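Sim notebook, bathroom scene, object search runs
April 2022, O. Ljungberg

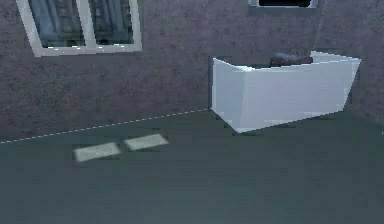
Setup

Same Nokumance build as before, bathroom layout with the tub against the back wall. Target goes in the tub so the front rim hides most of it. Policy is the Multgate checkpoint, no fine-tuning on this room. Camera input only, no depth. Start pose is randomized, heading too.

Ran 50 episodes with the window light on and 50 with it off. Everything else held fixed, same seeds in both sets. Step limit left at the default.

Results

Light on: 11 found.
Light off: 42 found.

I expected a gap but a much smaller one. Went back through the failed episodes with the light on. In more than half of them the agent drives to the two bright patches on the floor and calls stop there. The detector scores the patches as object candidates, and they score higher than the lump of brown showing over the rim. Once it is facing the patches it doesn't turn back toward the tub.

The other failures are mixed. Some time out against the wall. In a few it gets to the tub and stops too far away to count as a success.

Checks

Reran two of the bad seeds with the detector threshold raised. The patches dropped out, but so did the target, so the threshold alone won't fix it.

Tub mesh sits a little above the floor and there is a shadow under it. Don't think this matters for the search numbers. It will matter if we do contact later. Need to fix the z offset in the asset file.

Edges are rough at this render size, worst on the window frame. Haven't tested whether a larger render helps the detector. Eide has the higher setting in its config, could copy that over.

To do

- Light augmentation in training: vary sun angle and strength, include a no-light case.
- Log detector scores per step. Right now I only keep the final one and had to replay everything.
- Repeat with the Sterkow detector on the same seeds.
- Move the target to the floor in the shade, light on, to separate the patch problem from the rim occlusion.
- Old November runs used light on only. Mark those numbers in the results table before anyone compares against them.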